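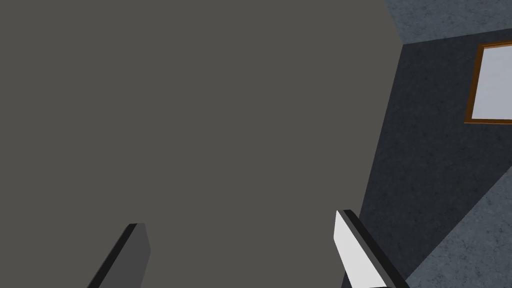
The landlady of the Endell boarding house has rented out rooms for 19 years and claims to have liked 2 of her tenants. She tells me this while making me tea, so I try not to take it personally.

"People think the job is keys," she says. "It's mostly mattresses. And the people who lie on them and then write to me."

The Endell stands at the top of Grivell, a town with one bus and a strong opinion of itself. She bought the place from a dentist, who left behind a cellar full of chairs and a note about the boiler. The note said "Good luck." She has kept it in the kitchen drawer ever since, next to the fuses.
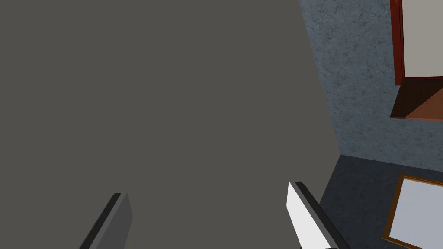
Her rules are short. No candles, no trumpets, rent by noon. The trumpet rule came in one January, after a lodger who was between orchestras. "He was between them for a long time," she says, and cuts the cake.

I ask about Veres, the booking site that most of her neighbors have joined. She tried it for one summer. Guests gave her stars for cleanliness and took them away for "atmosphere," and a man from Clanik complained that the hill was steeper than it looked on the map.

"I wrote back that I'd have it seen to."

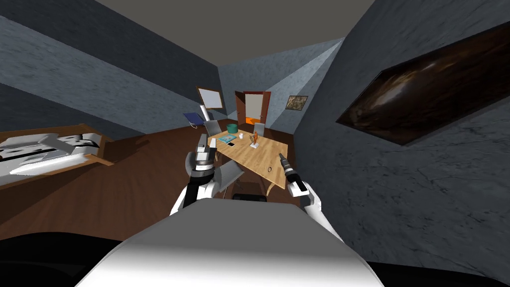
She has firm views on decorating, and most of them come down to spending nothing. Guests want cream walls and a cushion with a word on it - she'd sooner sell up. Give her dark blue-gray walls that look like stone, a reddish-brown wood floor and double doors standing open at the far end, and she'll tell you the room is finished. "Dark walls forgive," she says. "Cream walls keep a diary." A light wooden table is as cheerful as she is willing to go.

The longest stay was a retired surveyor who came for two weeks and left at the age of 90, to get married. She was invited to the wedding and gave them a toaster. He still sends her a card at Christmas, with a paragraph on the water pressure.

Was he one of the tenants she liked?

"He paid by noon," she says, and takes my cup before I've finished.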